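Pliltgate Ironwork Finishes
A data card for the clear-coat weathering records

What this is

A plain-text record of how clear and tinted finishes hold up on outdoor ironwork: gates, railings, boot scrapers, hinges and one very stubborn weather vane. I started keeping notes after my own side gate went orange along the bottom rail in a single winter, and it grew from there – I now look forward to drizzle, because it gives me something to write down!

There are 994 readings taken from 322 test bars. The bars hang on a fence at Cillonwood, facing the prevailing wind, and each one was cut, cleaned and coated by hand in the same shed.

What's in the folder

bars.csv has one row per bar: steel type, surface (mill scale left on, wire brushed or blasted), finish and number of coats.
readings.csv has one row per visit: bar number, month, gloss, rust grade and a free-text note.
finishes.txt lists the recipes, including the Ferico wax blend and the linseed mixes.

Rust grade runs from 0 (clean) to 5 (flaking). Gloss is the middle value of three meter readings, taken near the top, centre and foot of the bar. A blank means the meter wasn't used on that visit, so please don't read it as zero.
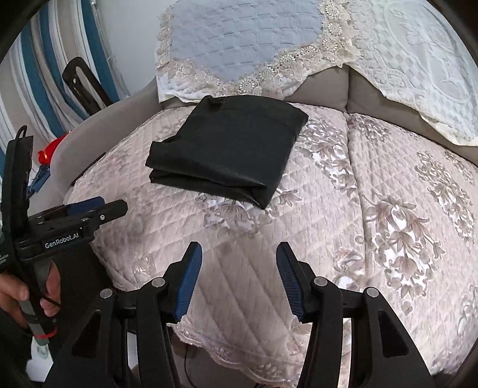

Getting started

Unpack the folder anywhere you like and open the two CSV files in a spreadsheet. They join on bar_id. If you'd like charts, the small script called pyo.py (Pyo to its friends) draws one line per finish and saves the result next to the data.

Things to watch for

Bars with the mill scale left on look wonderful under a clear coat, all blues and soft greys, but their rust grades jump about a lot. Treat them as a separate group.
Version 2 fixed a mix-up between satin and matt lacquer. Older copies should be thrown away.
The September readings were taken in poor light, and the colour notes are thin.

Use and thanks

Free to use and share, with credit to Yi-an Bae. If you have a railing of your own and a notebook, send me your readings – I'd love to add a second site, especially one near the sea.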